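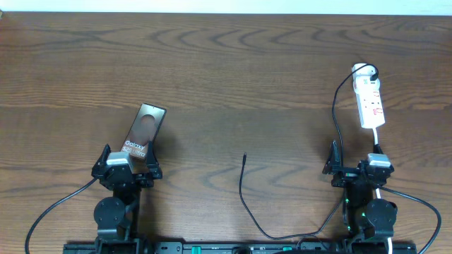

*A Galaxy S25 Ultra box on the wooden table.*

Leokadia Brzozowska thinks you should keep the box your phone came in. I've thrown out every one I ever had, and I went to see her expecting to go on doing so.

She helps people clear apartments before a move, under the name Kurberg, and she has written a short guide to packaging that a lot of my readers have sent me. It says to keep a phone box for as long as you keep the phone. It also says a box "pays for the shelf it sits on," a line I asked her to defend before I had my coat off.

"It's a figure of speech," she said. "A shelf doesn't cost you anything."

In a small apartment it does, I said. She thought about that and conceded that it might, if the shelf was a good one.

The guide leans on a number. Brzozowska went through 3828 local listings for used phones and found that the ones mentioning an original box asked for more money. I asked whether she knew what any of them had sold for.

"No. Only what people wanted."

And were they the same phones, in the same condition?

"Not matched, no. People who keep the box probably keep the phone nicely too. I said that in the first draft and took it out for length."

It seems to me like the one sentence that should have stayed in. She has promised to restore it in the March edition, and I'll look.

We got on better when we left money alone. Her method for flat boxes is plain enough. They stand on edge like books, with the printed name where you can read it, and nothing goes on top. Chargers and cables don't go back inside. "That's how you end up opening 12 boxes to find one cable," she said. "The cable you use lives where you use it. The box holds the paper, the little pin for the card tray, and whatever else came in it that you never touch."

What about people who keep the box on the table for months, meaning to deal with it?

"That's most people. A table isn't storage. But I don't get strict about it, a phone box is thin and you can put a plate down beside it. It's the second one that worries me."

I liked her table, incidentally, and said so. The grain comes up in dark waves and points on one part of it and in long loops on another, and one plank is paler than the one it meets. I asked if the difference in tone bothered her, given her line of work.

"Why would it? It's wood. I sort things, I don't bleach them."

For another view I called Henryk Kołodziej, who buys and sells used phones at a counter called Urko. I half hoped he'd tell me the box was worthless. He was less helpful than that.

"A clean box makes a customer relax," he said. "Do I pay more for it? Sometimes a little, if I like the look of the thing. I wouldn't put a figure on it." He does check that the box belongs with the phone. A box alone proves nothing to him, and he gets annoyed with sellers who wave one as though it were a receipt. "Keep the receipt," he said. "Put it in the box if you want. Then the box has done something."

Brzozowska agreed with this when I read it to her, a bit too fast, I thought. Receipts aren't mentioned anywhere in her guide. When I pointed it out she wrote the word on the back of her hand.

I also asked about the boxes that outlive their phones. She told me about a client in Brederlow with around 900 boxes of all kinds in a spare room, for kettles, shoes, radios and so on, many of them for things he had given away years before. They spent 10 days on it. He wanted to save the sturdy ones to put other things in.

"I let him keep a stack," she said. "I shouldn't have. He called me in the fall about the stack."

So the rule has a second half, and it's the half I believe in: when the phone goes, the box goes with it, or goes out. Brzozowska puts this on the last page of the guide, in smaller type. I asked why.

"Because people like being told to keep things," she said. "They read that part and they stop."

I'm still not persuaded about the money. I don't think she has shown it, and Kołodziej wouldn't say it. The receipt idea is fair, and standing boxes on edge costs me nothing to try. My present phone's box went out with the recycling some time ago, so it will have to wait for the next one.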